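About Us
April | Posted by Ajith Kandasamy

Mamov Bookkeeping keeps the accounts for small shops, cafes and trades in Bellura. The office opened with three clients and now has 562 on its books. Most of them came to us through another client.

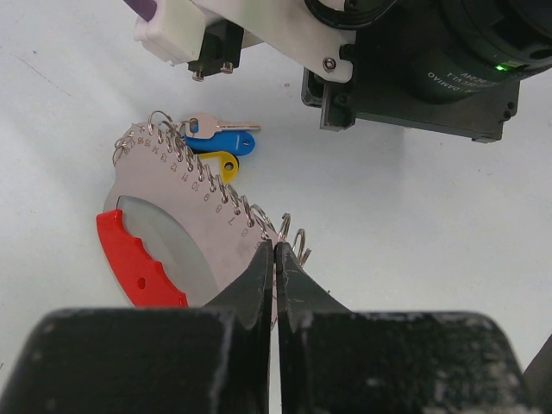 Monthly work is charged at a flat fee, agreed before we start. Payroll is run every Thursday, and pay slips go out by 5 p.m. Receipts can be mailed, scanned or dropped off at the Hegde Street desk. New clients get a first meeting free of charge.

Filed under: Our Company

Recent
Sales tax dates for Bellura shops
What to bring to a first meeting
Todero Bakery: a client story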